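News > Local History > Jirnholm

Print this page | E-mail this story

Jirnholm gets its old harbor charter back on show

March 31, 2023

The charter that made Jirnholm a free harbor is going back on display at the Cludell Museum this spring, and anyone who grew up in the town and was marched past it on a school visit will be glad to hear that it looks a good deal better than it did. It has been away for repair since October, and its old spot by the stairs has looked very bare all winter.

For readers who have moved here more recently, the charter is the paper that ended the years when Jirnholm was run from across the bay by the Betancur Company. The company held the harbor under a lease, set the landing fees, picked the harbor master and kept the keys to the salt store, which mattered a great deal in a town that lived on salted fish. When the lease ran out, the townspeople asked to run the port themselves, and after a long stretch of letters back and forth (the museum has most of them, and they get quite cross toward the end) they were allowed to.

It was never full freedom. The town still had to pay 500 barrels of salt fish each year, and the company kept its warehouse on the north quay for a good while longer. But ships could now land without asking leave, and within a few years there were families in Jirnholm from up and down the coast, whose names are still on the shop fronts along Brallus Street.

The charter itself is a single large sheet with 3 wax seals along the bottom. One of the seals had cracked, and the folds had worn so thin that several words could hardly be read. Those words can be made out again now, among them the line about the salt store, which local historians have been arguing over for as long as most of us can remember.
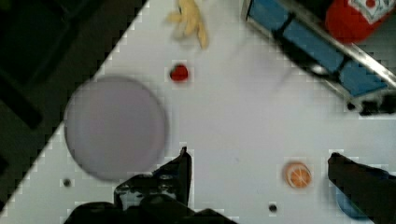
What is in the new display

The charter will hang in the long room on the upper floor, away from the windows, with a plain modern copy of the wording next to it so that visitors don't have to struggle with the handwriting. Beside it there will be 6 of the letters between the town and the company, a landing book from the last year of the lease, and a chart of the bay with the old harbor limits drawn in. The limits ran a lot farther out than they do today – past the Brallus rocks and nearly to the lighthouse – and the chart alone is worth climbing the stairs for.

The museum has also printed a small guide to the lease years, written in everyday language and nicely done. There are 1000 copies, free at the front desk, and schools in the district may ask for a set to be sent to them.

A talk on the company years

On the opening evening there will be a talk in the reading room on how the Betancur Company ran the harbor and what became of its clerks and boatmen afterward. Quite a few of them stayed on, as it happens, and some married into fishing families who had signed letters against them. Seats are free but the reading room is a small one, so please ask at the desk to have your name put down. Tea will be served afterward, and the long room will stay open late for anyone who would like another look at the seals.

Print this page | E-mail this story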